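Play kitchen: whole unit or just the stove top?

Forum: Toys and Play > Pretend play
Started 13 Dec 2018

wattlebird_k
My daughter turns three just after Christmas and has been cooking on the lid of the toy box since October. My sister wants to go halves in a full play kitchen, the Flarden one with the sink and the oven door. It is 1000 mm wide and I don't have a wall that long with nothing on it. The other option is one of the stove tops that sits on a table, with a pot and a pan, and it goes in the cupboard when she's done.

Has anyone had both? Does a kid that age care whether there's an oven underneath?

Budget is $60 for my half. We're renting, so nothing screwed to the wall.

Marnoo
We had the full Flarden and I'd buy it again. Mine used the oven more than the burners. Everything went in the oven, including shoes. The stove top alone would have lasted a week here.

You do need to fix it to the wall though, or weigh down the bottom. It's light and they hang off the bench part. Ask your agent, ours said yes to two small screws.

gumboot_mum
Opposite for us. Bought a big one second-hand, it took up half the lounge, and what got played with was the pots. They'd carry the pots to the couch and cook there. We gave the big one away and kept the pots and never heard a word about it.

Stove top on the coffee table is fine for a three-year-old. Ours stands at the coffee table and it's the right height for her without a stool.

Marnoo
Depends on the kid I suppose. I wouldn't say big ones don't get used, because ours was used every day for four years.

gumboot_mum
Didn't say that. I said ours wasn't.

tealeaf
Check the depth as well as the width. The Ismail kitchen that gets recommended a lot on here is narrower than the Flarden but sticks out further into the room, and the door opens on top of that. We kept walking into it at night.

For height, the bench on ours is 700 mm, which was too high at three and about right at four. We used a step and then the step became the problem.

wattlebird_k
Thanks all. Depth is a good point, I'd only measured along the wall.

Leaning towards the stove top at the moment. Next question is which one. I've found a Fodell set and a Dandix set that look much the same in the photos online. The Dandix comes with more food. The Fodell has a pot with a lid.

Seidu Asante
I run the toy library at our community centre and we have lent out both, so a few notes from there.

The Dandix food is thin and it splits along the join. Once it splits it has sharp edges and we bin it. The Dandix stove itself is all right. The dials turn and nothing comes off.

The Fodell pots are thicker and come back in better shape. The lids go missing. We have Fodell pots on the shelf with no lid at all, and people borrow them anyway and the kids put a saucer on top.

Neither brand washes well in a dishwasher. Warm soapy water in the sink, then leave them upside down on a tea towel. If there's a hollow handle, shake it out, as water sits in there and starts to smell.

I would not pay extra for more food. Two or three good pieces are enough, and you can add to them from the op shop.

Marnoo
Have to disagree on the food. The food is the game. If you've only got an egg and a prawn then every meal is egg and prawn. My two wanted to make an order and have the thing there on the plate.

Seidu Asante
That's fair for a child who is five or six. At three, most of the ones I see will put a block in the pot and call it soup.

tealeaf
Ours used pasta. Real, dry pasta. I'd advise against it, I was still finding it when we moved.

gumboot_mum
Felt scraps are good. Cut some green and some orange and put them in a jar. Quiet, and they go through the wash in a sock.

old_mate_ferg
Can I ask why everything has to be pink? Went looking for one for my grandson and it was a wall of pink. Ended up making one from an offcut of pine with circles painted on with blackboard paint. He loves it. Cost me nothing except the paint.

Marnoo
They're not all pink. The Ismail is white and grey. And pink's fine for a boy anyway.

old_mate_ferg
Never said it wasn't. He had no view on it either way. I just wanted something that didn't clash with every other thing in the house.

The homemade one is a good option for the OP, that's my point. A bit of board, round the corners, sand it properly, paint the burners. You can make it whatever size the cupboard is. Knobs off an old drawer. Glue and screw them from underneath so they can't be pulled off.

wattlebird_k
I like the idea but I don't own a saw and it has to be done before Christmas. Maybe for the next one.

old_mate_ferg
Hardware shop will cut it for you. But fair enough.

pipi_and_co
Coming in with a vote for the stove top. We have a pink one and it's had a lot of use. What I like is that the burners are a proper dark colour and they show up against the top, so my son knows where the pot goes. The set my mother-in-law has is the same colour all over and he just puts the pots down wherever.

Things I'd look for: a flat bottom on the pot, a pan with a handle they can get a whole fist around, and burners that are part of the top. Avoid stickers. Stickers get picked off by the second day.

The pan being a bit bigger than the burners has never worried him. It sits over the front and he stirs it there. 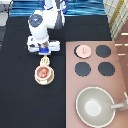
Pink stove top with the lid parked on a burner, cream pot with its bit of seafood (or meat, we've never agreed), grey-green pan down the front.

wattlebird_k
Oh that's a good size. And the colours are softer than I thought they'd be. The one I was looking at is hot pink in the shop photos.

Is the pot the right size for the lid or is it one of those that sits loose?

pipi_and_co
Sits loose. He'd rather cook with it off so he can see what's in there. I've given up putting it back on the pot when I tidy, it goes on the stove and the food stays in the pot.

gumboot_mum
I'd have said prawn. It has that colour.

Marnoo
Chicken drumstick, surely.

old_mate_ferg
Doesn't look like a drumstick to me. Prawn.

tealeaf
I have no opinion on the prawn but I do like the dark burners. Our Ismail has grey circles on grey and you can barely see them from across the room.

Seidu Asante
On lids: tie a short loop of wool to the knob and hang it on a hook near where the set is kept. We started doing that with the lids we had left. Keep the loop short so it can't go over a head.

Another thing for the OP. Whichever one you get, put it on something that won't slide. On a smooth table they lean on the front edge and the whole stove goes backwards. A piece of the rubber mesh you put under rugs does it, cut a little smaller than the base so it doesn't show.

Marnoo
Agree with that one. We had the mesh under the toaster as well for years.

wattlebird_k
Good tips, thank you. I've talked to my sister and she's come around on the stove top, on the condition that she gets to buy an apron and a proper tea towel to go with it. She still thinks an oven would have been nice.

Going with the Fodell for the thicker pots. We'll skip the extra food pack and I'll do the felt scraps. Has anyone worked out how to store it so it all stays together? My plan was a drawer but the pan handle sticks out.

gumboot_mum
Baking tray with a lip. Stove on the tray, pots on the stove, whole lot slides onto a shelf. If it doesn't fit on the tray we've got too much stuff.

tealeaf
We use a shallow box with the front cut down so she can get it out herself. Pan goes in last with the handle towards you, she pulls on the handle and gets the pan and half the food on the floor, but she does get it out herself.

pipi_and_co
Pillowcase on a hook for everything except the stove. The stove stands on its side behind the couch.

Marnoo
If you change your mind about the oven, a cardboard box on its side with a flap works. Ours had one of those at my mum's place and used it as much as the real one. Cut a window in the flap and tape some clear plastic over the back of it.

wattlebird_k
I'll try the box, we've got plenty from the move. Baking tray sounds easiest for the rest so I'll start with that and see how the handle goes. Set's ordered, should get here before the weekend.

old_mate_ferg
Hang on to the box it comes in as well. Good for the oven if it's the right depth.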